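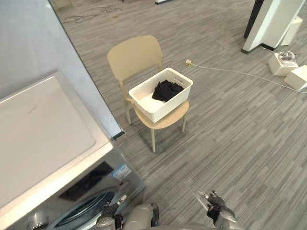
How much should go into a front loader at once?

Enough to fill the drum loosely, with a hand's width left clear at the top. A packed drum stops the clothes from dropping through the water, and the dirt stays where it was.

Dark garments are the usual casualty. Jaqueline Zamudio, who runs the laundry room at the Giltimley flats, washes black items inside out at low temperature and keeps the spin to 80 per cent of the maximum. On her machines that is the difference between creased and badly creased.

Her other rule concerns height. A basket on the floor means bending for every item; a basket on a chair seat brings the washing up to a better level for loading. A white plastic basket suits the job, as dark clothing left in the bottom shows up at once. A single black garment in a basket can wait for the next dark wash.

Carpet beside a washing machine needs more thought. Lint settles in the pile and drips go unnoticed, so the strip along the front of the cabinet should be vacuumed every 2 weeks and felt by hand for damp. Cables should run clear of the door.

Analyn Padilla, a fitter in Indetlow, checks the level across the lid in both directions before touching the feet. She then runs an empty spin at 1000 rpm and checks again.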